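The Bin by the Back Door

Posted Sunday, November 4, 2018

We moved to the place on Salazar in August and I am still finding things in the wrong boxes. The kitchen was done in the first week. The small stuff was not. By small stuff I mean whatever was on a shelf or in a drawer when I ran out of time and swept it into the nearest carton.

My friend Nayeli Escobar told me to stop sorting box by box. Her way is to put a big metal bin in the middle of things and drop in anything that doesn't have a home. On Sunday night you empty it. Each item gets a spot or it goes out. I set a timer for 30 minutes and usually finish before it rings.

The first couple of weeks the bin was full to the rim. Now it is mostly odds and ends. The tape dispenser keeps landing in there after I close up a donation box, and so does the flat black pouch, which I keep meaning to use for chargers. 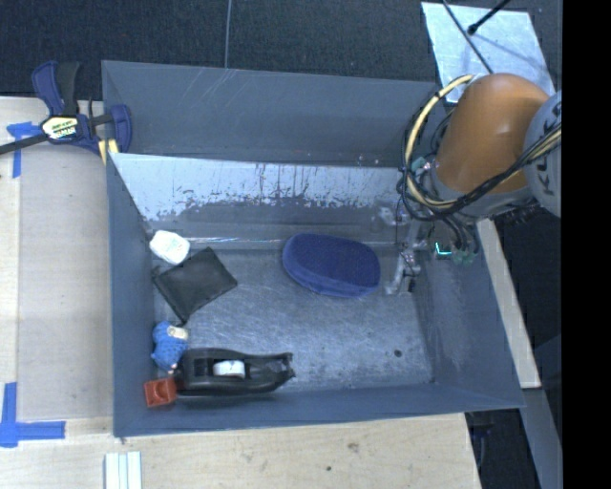
I did buy a set of plastic drawers for this kind of thing, and I returned them after 10 days. With drawers I just shut them and forgot. An open bin bothers me enough that I deal with it.

The metal is scratched up and the finish is worn on one side, but I don't mind that. I wipe it out with a damp rag when it's empty.

Two boxes are left in the hall closet, both marked "desk." I'll start on those next weekend.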